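We use cookies to keep you signed in and to remember your ticket filters. Accept | Settings

Ticket 3106
Project: Komeck kitchen tasks, simulated set
Component: demo recorder / knob tasks
Status: Fixed, leaving open for the re-record
Opened: 30th March

Summary
Knob-turn demos recorded in the Wieser kitchen replay with the knob a little behind where the operator left it. Door and faucet tasks replay fine. Training on the bad ones gives a policy that goes to the knob beautifully and then gives up early.

Steps to reproduce
1. Load the Wieser kitchen, any seed.
2. Record a demo of "turn lower knob" by teleop.
3. Replay the saved actions from the saved start state.
4. Compare the final knob angle with the one in the log.

Expected: same angle.
Got: short by up to 30 degrees, and never over. Always short, which was the first really good clue.

Log

Entry 1
Pulled the full batch from the Sorside station, 281 demos. Replayed all of them overnight and 40 failed the angle check. Every failure is a knob task. I was braced for random noise, so a pattern this clean made my morning!

Entry 2
Tried the obvious things. Physics step matches between recorder and replayer. Random seed is stored properly. Start state loads the same down to the last joint. Swapped the replayer for last November's build and got the same result, so it's older than the rewrite (sorry to the rewrite, I blamed you in chat).

Entry 3
Friction on the knob joint was my next guess. Doubled it, halved it, and the gap moved a bit each way but didn't go away. Put it back to the default. Please don't copy the values from my branch, they're junk.

Entry 4
Found something. The teleop client sends wrist rotation at one rate and finger open/close at another, and the recorder saves one row per wrist message. If the fingers close between two rows, the close command gets written on the next row. During replay the wrist has already started turning by the time the grip is on, and the fingers slip over the bar before they catch. Doors don't care, since the handle is long and the pull is slow. A knob turn is short and all in the wrist, so it eats the whole delay.

Entry 5
Checked this by shifting the finger column up one row in a single failing demo. It replayed to the right angle on the first go. I may have cheered. Then I did it to the other failures, and all but three came right. Those three have a real slip by the operator in them and should be marked as failed demos anyway.

Entry 6
While I had the wrist view open I went back over how we label the approach. We've been tagging "at knob" from distance alone, measured from the point between the fingertips. 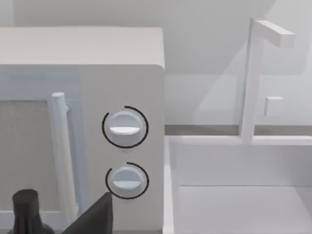
With two knobs stacked on one panel, that point can be closer to the wrong one for a good stretch of the approach, and the tag comes on early. I'd like to tag from first contact instead. The simulator already gives us contacts for free, so it's a small change, and it gives the learner a much cleaner split between reaching and turning.

Entry 7
Fix is in. The recorder now writes a row on every message from either stream, with its own time stamp, and the Florkus exporter resamples to a fixed rate at the end. Files get a bit bigger. Worth it — the new test demos replay to within a hair of the logged angle, upper and lower knob both.

Still to do
- Re-record the three slipped demos in the Wieser kitchen
- Run the column shift on the old batch and save it under a new version name, please don't overwrite
- Switch the "at knob" tag to first contact
- Add the angle check to the upload step so a bad replay gets caught the same day

If you have older knob demos sitting on a local disk, send them over! Even the broken ones are useful now that the shift script works, and I'd love to see how a policy does with the whole pile behind it.

2 comments | 5 watching | Share this ticket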